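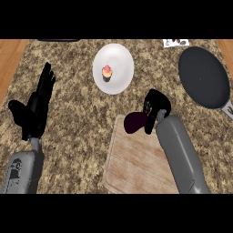 Cupcake on a plate, granite top (render)

Subject: Re: Garklow wagon, which dealer and is the tow pack worth it
List: Halliday Owners & Drivers
Date: 1st May

Quick one before I have to run, sorry for the fragments.

You wrote:

> Hi all. Trading in my Halliday sedan this summer, probably August when
> the lease is up. Looked at the Garklow wagon and the Sanda. Like the
> wagon more but the local dealer wants me to take the tow pack with it
> and I don't tow much. Small trailer to the dump, maybe a boat if my
> brother in law ever sells me his. Also he says the 2 year old ones are
> all gone. Is that true where you are? And does anyone have the wagon
> with the bigger wheels, is it harsh? My back is not great.
>
> Also what do people do about winter tires on these.

OK in order, more or less.

Tow pack. I have it and I'd get it again but my trailer is heavy. What you get is the hitch, the wiring, the extra cooler and a different rear spring. The spring is the part you'd notice with your back. Empty, mine bounces over the railroad crossing by my house and the plain wagon I had as a loaner didn't. For dump runs get the plain car and have a hitch put on after. The shop that did my old Halliday took one morning, no drama. Ask them about the wiring though, some of the cheap kits throw a warning light on the dash and then the parking sensors beep at the trailer the whole way home.

Dealer. They told me the same thing about used ones. Then I drove to the Jeveo lot out past the airport and they had 5 sitting there, two of them wagons. Not my color but still. Go on a weekday, teh weekend guys don't know the stock. And don't let them add the paint protection, it's $20 worth of wax.

Wheels. Yes harsh. Not awful on the freeway but on patched roads you feel every one. Smaller wheels, taller tire, done. The car looks a bit dumpy on them, I stopped caring after a week.

Winter tires, I keep a second set on steel rims. Swapped mine last weekend, probably late. Check the rims clear the front brakes before you buy, the tow pack cars have bigger ones I think?? Somebody here will know.

Sanda. Only drove it the one time. Nice seats, better than the Garklow honestly, and a quieter engine. Couldn't get on with the screen, you have to go two menus deep to turn the fan down. Load floor is high too so if you're lifting stuff with a bad back try that at the dealer, put something heavy in and take it out again. Felt silly doing it but glad I did.

Mine has gone almost 12 months with nothing but an oil change and one recall letter for the tailgate latch, wich they fixed while I waited.

If you want the part number for the hitch wiring write me off list, it's on a receipt in the glovebox and the car is at work right now.

Gotta go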